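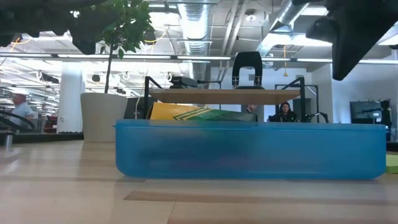

Teltico table arm with two-finger gripper: a review after the first months

By Settimio Fiore
Mar 30, 2021

I work at Coetzee, where we prepare sets of teaching and office materials for customers and take back the sets which come home incomplete. A person opens the tub, takes out what is inside, checks it against the list and puts each thing on its shelf or in another tub. It is simple work and it is tiring for the shoulders. Since the winter a part of it is done by the Teltico arm, and my manager asked me to write what I think of it for other sites that want to buy one. I was not asked to be kind, so I write the bad things too.

What we bought

The arm came with the gripper, a controller, a stop button on a cable and the Illateck software, which is sold separately and without which you can do very little. The table and the shelf stands were ours already. We use the same plastic tubs as before, the blue ones and the others, and this was for me an important point in the choice. One other supplier, Plolex, wanted us to change all the containers to their own type.

Installing took longer than the offer said. The arm itself was fixed in one morning, but the software did not accept our list of items until a technician came back. The two visits were paid by Teltico. I give them a good mark for this.

The gripper

It is a black arch with a finger at each lower corner, and it comes down over the object from above. For boxes, pen cases, rulers and small tools it is very good. It closes softly and it has never crushed something of ours, also when the list contained a wrong thickness.

Folders and thin booklets are its weak side. If a folder stands up in the tub or leans against the side, the fingers find the edge and all goes well. If it lies flat on the bottom, the fingers slide over it, the arm tries again, then it tries again from the other direction, and at the end it calls a person. Glossy covers are worse than paper ones. Teltico sells softer finger tips for this problem. We tried them for a week and I saw only a small difference, so I would not pay for them a second time.

The fingers need cleaning more often than the manual says. We do it at the start of the shift with a damp cloth. It takes a minute and the number of dropped things went down clearly.

Tubs and shelves

The arm takes from the tub and puts on the shelf board, or the opposite. Putting on the board is the nicer of the two movements: it comes down slowly for the last part and opens only when the object touches. Taking from a deep tub is slower, and with our long tubs it does not like the corners. Weidong Zhong, my colleague on this table, now pushes the contents a little towards the middle before he starts the job. The supplier says this should not be necessary. In our room it is necessary.

The half-transparent tubs gave us some trouble with the recognition of objects near the wall. After an update in February this became better. I still prefer to put small dark things in the centre.

Some figures

In February the arm moved 4000 objects for us. It called a person 702 times. When I first saw this number I thought the machine was bad, but a call can be a very small thing: a person moves a folder with one hand and presses continue. Real stops, where the job must be started again, were 108. Most of them were flat booklets, as I have written, and the rest were mistakes in the list, which are our fault.

The arm is slower than a trained person. I say this because the brochure makes another impression. It does not go for lunch, and so by the end of the day it has done a good quantity, but if you buy it only for speed you will be disappointed.

What has changed for the people

Before the arm, three of us were at the tables the whole day and we changed place when somebody was tired. Now one person stays with the arm and the others do the orders that it cannot do: mixed sets, broken parts, customers who send back things that were never ours. I find this work more interesting. I think most of us do, although it also asks more attention, and there are fewer easy hours in the day. An easy hour had its use. You could talk a little while your hands were working.

The place near the arm is the one which people like least. You are not busy, but you are not free either. You wait for the call, and if you begin another task it will call in the middle. In the first weeks one person had this place for the whole day and complained, with reason. Now we change every two hours and it is much better. I advise every site to do it like this from the first day.

The call signal is a short high tone. It is not very loud, but in an open room everybody hears it, also those who have nothing to do with the arm. You can make it lower in the Illateck menu, under Station and then Alerts – the manual does not mention it.

My shoulders are better. I did not expect to write this in a review, but it is true and it should count.

About jobs: no one was sent away. One contract that ended in the winter was not renewed, and the management says it was decided before. I was not in that meeting and I cannot confirm it. I would like that such things are explained to the staff before the machine arrives, and I have said this to my manager also.

Training

Teltico gives one day of training for two persons. For daily use it is enough. For adding a new object to the list it is not enough, and the help pages are translated in a way that even I, who have English as a third language, can see is strange. Weidong wrote our own instructions, two sheets with drawings, and they hang beside the table. The new people use these.

Good points
Gentle with the objects
Works with the tubs and shelves you already have
The support people answer the telephone
Less lifting and stretching for the staff

Bad points
Flat folders and booklets
Software sold separately
Slower than the brochure lets you think
Help pages
Someone must always be near

Would I buy it again?

For a site with many boxes and few papers, yes. For a site like ours, with many folders, I would first ask for a trial with your own tubs, filled in the way they really come back, and I would ask the people who will stand at that table to be present at it. We had a demonstration with objects brought by the supplier, and of course they were all the right shape.

My mark is 7 out of 10. If they solve the flat folders I will change it to 8.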